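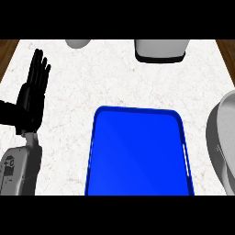
Learning to Bake Bread in Somebody Else's Kitchen

Last updated: April

So I have been house-sitting. Two months of it so far, in a rental up in Cescombe that belongs to a friend of my sister's, and the first thing I did after I dropped my bags was open every single cupboard looking for a loaf pan. There wasn't one. There were three fondue sets (three!) and a waffle iron with the cord wrapped in masking tape, and no loaf pan.

I should back up. I've been baking bread at home for a few years now, and I had gotten pretty smug about it. I knew my oven. I knew that the back left corner ran hot and that the timer beeped a little early, and I knew which drawer stuck. My starter lived on top of the fridge in a jar that used to have pickles in it, and it did its thing every morning by the time I'd had my coffee. If you'd asked me, I would have told you I was a good baker.

Then I moved my whole operation up a mountain and made six bricks in a row.

The house sits at 2366 meters, if you believe the sign at the turnoff, and I had sort of heard of high altitude baking the way you've heard of scurvy. Cake boxes used to have a little paragraph about it on the side. I never read it. Why would I? I grew up in a place so flat that the sledding hill was a highway overpass.

The first loaf rose like crazy. I was thrilled! I mixed it after breakfast, figured I had hours, went for a walk down to the creek, and came back to find the dough had climbed out of the bowl and was working its way toward the toaster. I thought, wow, the mountain air is good for it. Then I shaped it, and it let out this long sad sigh and went flat, and it baked up flat too. You could have resoled a boot with it.

If you bake up high already, you know what I did. Gas expands more easily when there's less air pushing down on it, so the dough puffs up before it has had time to build any flavor or strength, and then it has nothing holding it together. I was going by the clock when I should have been going by the dough. At home the two had always agreed with each other, so I never had to pick.

Loaf number two I cut the yeast but forgot the salt. We don't need to talk about loaf number two.

What I changed

I'm going to write down what I ended up doing, mostly so that I can find it again, and partly for Hollis Gallagher, who has emailed me twice about this and deserves an answer. Hi Hollis! Sorry it took so long!

Less yeast. I took it down by a quarter and then a bit more. With my starter I just use a smaller scoop and let it take its time.

More water. Flour up here is thirsty. The air is so dry that the bag itself dries out on the shelf, and my hands crack, and the cat's fur crackles when you pet her. I add a spoonful at a time until the dough feels like it used to feel at home, sort of like an earlobe. (My grandmother said earlobe. I've seen other people say "baby's bottom," and I'm sticking with earlobe.)

A cold rise. This was the big one. I mix in the evening, leave it out for a short while, punch it down, and then it goes in the fridge all night. The cold slows everything down enough for the flavor to catch up. The first time I tried it I got up at six to check on it like a kid on Christmas, and it had barely doubled, and I could have cried.

Cover everything. A damp towel dried out on me in no time and glued itself to the top of the loaf, so now I use a shower cap. A clean one! From a hotel! It's stretchy and it fits the big bowl and I'm never going back.

The starter situation

I brought my starter with me in the car, in a cooler, wedged between my hiking boots and a bag of oranges. I also brought a backup, dried and crumbled in an envelope, because I've been burned before. The jar got to Cescombe in a bad mood. The lid had popped somewhere on the switchbacks and there was starter on one of the boots, and it was gray and smelled like nail polish remover for most of a week.

I kept feeding it. Equal parts flour and water, twice a day, throwing out more than I kept, which always makes me feel guilty. I did try the discard crackers that everybody makes. They were fine. I ate them all standing up, so I guess they were better than fine.

Then one morning there it was, doubled, domed on top, smelling like yogurt and apples. I don't know what changed. Maybe it just needed to get used to the place, same as me. I wasn't sleeping too well that first week either. 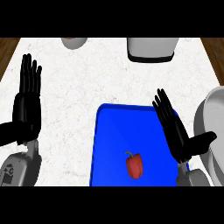

Anyway, the flour. There's one grocery store in town and it carries two kinds, white and "other." The white is perfectly nice. The other turned out to be a rye from a little mill called Clarnum, in a paper sack with the top folded over and stapled, and I am in love with it. It's coarse and kind of purple-gray and it smells like a barn in a good way. I put in a big handful where I used to use whole wheat, and the crust comes out darker and the whole loaf stays soft a day longer. I've been hoarding it. I have four sacks in the closet behind my winter coat.

The woman at the register, whose name tag says Šimko, asked what I was doing with all that rye and I told her, and she gave me a look and said her mother never measured anything in her life and her bread was perfect. Then she told me to put caraway in it. So I put caraway in it. She was right, and I've told her so, and now she asks for a report whenever I come through her line. There were people waiting behind me last time with ice cream melting.

I did try going without measuring, in honor of Mrs. Šimko's mother. I'm not there yet. I need my scale. I weigh the flour, I weigh the water, I even weigh the salt now after what happened with number two.

About that oven

The oven here is a Drurnavix, a brand I had never heard of before, and the numbers on the dial have been scrubbed off by years of somebody's elbow grease. All that's left is most of a 3. For the first few loaves I was guessing by the angle of the knob, like setting a safe. Finally I bought a cheap hanging thermometer and found out that what I'd been calling "hot" was not hot at all, so some of those bricks weren't even the altitude's fault!

Oh, and doneness. Water boils at a lower temperature up here, so the inside of the loaf tops out lower too. I used to pull my bread when the middle hit 206 on the probe, and I sat there one afternoon watching the number hang just below 200 while the crust got darker and darker, and I kept closing the door and telling it to hurry up. It was never going to get there. Now I take it out a good bit sooner and go by the color and the knock on the bottom. If it sounds like a door, it's done.

No loaf pan, so I've been baking in a lidded pot I found under the fondue sets. It's a heavy old thing with a chip in the handle. I preheat it with the lid on, drop the dough in on a piece of parchment, and try not to burn my forearm (I've burned my forearm). The steam stays trapped for the first part of the bake and the crust goes all blistery and loud. When it comes out you can hear it crackle from the next room.

My current schedule, for anybody who wants it: feed the starter at lunch, mix after supper, fridge by bedtime. Shape it in the morning and let it sit while the pot heats. I try to have it in the oven by 8, which means toast happens at lunch. You really do have to let it cool before you cut it. I say this as a person who has not once let it cool before cutting it.

Next up I want to try bagels, which I hear are tricky because of the boiling thing again. Mrs. Šimko has opinions. If any of you have made them up high, leave me a comment and tell me how long you boiled them, and whether you used honey or malt syrup, because the store has honey and I'd have to drive over the pass for the other.

Contact me | © All words and crumbs my own | Back to top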